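Section 4. Recording examples with the hand-held grippers

The Vetar sales sheet says a new task can be taught from 49 examples. Maybe. Our own count for the basket task was 90 before Jarman, the training software, stopped giving us nonsense, and that was after we threw out the bad ones. Plan your session as if the sheet had never been printed.

This section covers two-handed recording at a table. For one-handed recording, see Section 5. You should already have finished the calibration in Section 3. If you did it yesterday and somebody has used the grippers in between, do it over.

4.1 Before you record

1. Check that both grippers open and close all the way. Look at the fingers themselves. The status light goes green when the gripper is connected, and that's all it means.

2. Run the cables down the forearms and leave slack at the wrist. Bend each arm fully and then reach to the far edge of the table. If you feel a tug, fix it now.

3. Clear the table of anything that isn't part of the task. Cledwyn Kneath once left a pen out through a full session in May, and we spent two days arguing about whether it mattered. We still don't agree.

4. Open Jarman and start a new set. Type the task name yourself. The suggested name is taken from the last set and is usually wrong.

CAUTION: Keep your bare fingers out of the gripper jaws. The trigger has no force limit, whatever the quick-start card implies.

4.2 Recording one example

5. Start with both grippers open and away from the objects. Hold still until you hear the tone.

6. Move at a pace you could keep up all afternoon. The manual that came with the kit asks for "natural speed," but most people's natural speed is too fast for the tracking.

7. Close on the object, carry it, set it down, open. If one hand has nothing to do, keep it in view and keep it quiet. Don't rest it on the table.

8. Return to the starting position and wait for the second tone.

9. Mark the example Keep or Drop right away. Don't save this for later.

NOTE: Jarman gives every example a quality score. We have seen a 51 that was perfectly good and much higher scores on takes where the object was dropped. Treat the score as a hint at best and watch the replay.

4.3 Cup and basket task

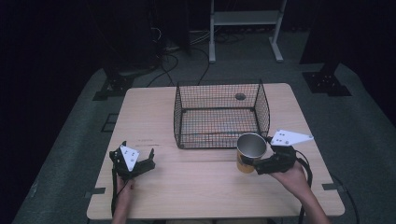
Tarnell Handling Group, Training Data Team

In the basket task, the left gripper stays open while the right one holds the cup by its side, with the rim facing up. Move the basket a little between examples, and start the cup from different spots. Ninety takes of the same motion will teach the system that one motion and very little else.

10. Record in blocks of up to 2 hours, then stop. Takes made by a tired person look fine in the list and poor in the replay.

11. At the end of a block, play back every example marked Keep. Decha Ratanaporn keeps the drop list; add the take number and a few words on what went wrong. "Bad" is not enough.

12. Export the set before closing Jarman. Autosave is switched on by default, and we have lost a block with it switched on.

If the export stalls, see Section 7, Known Faults.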